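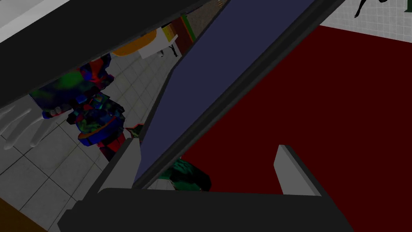 From: Hala Zein
To: the Ido learners list
Subject: Re: How many words before I can read?

Dear all,

Munther wrote in January:

> I have finished the first course and I know the grammar well enough to
> pass the little test at the end. But when I open a story, I stop at every
> line for a word. Somebody told me that one needs 4000 words before reading
> is a pleasure. Is it so? If it is so, I think I will need many winters.
> I also ask if it is better to learn from lists or from texts. I have tried
> lists and I forget them by the evening.
>
> Munther Zein
> Cullow

I am sorry that my answer comes so slowly. Munther is my cousin and he could ask me by telephone, but he prefers to ask on the list, so that others may correct me. I think this is wise of him.

First, the number. I do not know where 4000 comes from. I have kept a notebook from the beginning, and I was reading short stories with some comfort long before the notebook was full. In Ido the roots do a lot of work. If you know "lernar", to learn, and you know what the ending "-ant-" does, then "lernanto" is a gift, you did not have to study it. The same with "mal-" for bad quality and "des-" for the opposite. In my first year I mixed these two constantly, and an old member of the list corrected me in every message until I stopped.

So I would tell Munther to take one evening only for the affixes. Write them on one sheet of paper, with one word you really use for each, and keep the sheet inside the book.
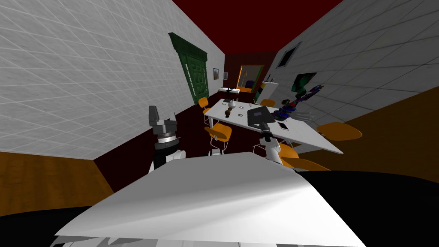 Is it better to learn the words from lists or from texts?

From texts, if you can bear to read the same text several times. I read each story 3 times. The first time I do not open the dictionary at all. The second time I look for the words which stopped me. The third time I read it aloud — my neighbors must have opinions about this — and I do not write anything. A list is good for small words like "nun", "ja", "tamen", "mem", because they are everywhere and a text never explains them.

I must say also that I do not agree with the advice in the Kimaro reader, where the translation stands on the facing page. My eyes go to the right side before I have tried. I put a sheet of paper over it. My friend Anda learned from the same book without any paper and she reads better than I do, so perhaps it is only my weakness.
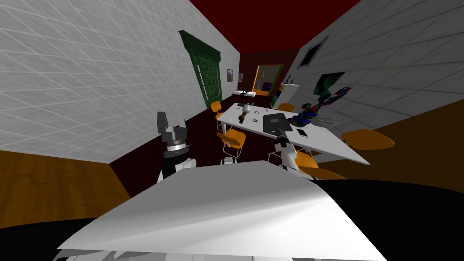

Another thing which helped me was writing badly. I wrote 2 letters every week to a correspondent whose mother language I do not speak, and we had nothing in common except Ido. When he did not understand me I could not escape into English. After 4 months I noticed that I had stopped building the sentence in Arabic first. The accusative I still put where it is not needed, as some of you know very well. In Ido the -n is only for when the object goes before the subject, and I spent too many years with the other language, where it is everywhere.

Munther, if you want, send me one page on the weekend, about anything, and I will mark only the mistakes which make it hard to understand. The others can wait.

One question of my own for the list: does anybody still have the old exercises on "su" and "lu"? My copy has lost the last pages, with the answers.

Kordiale,
Hala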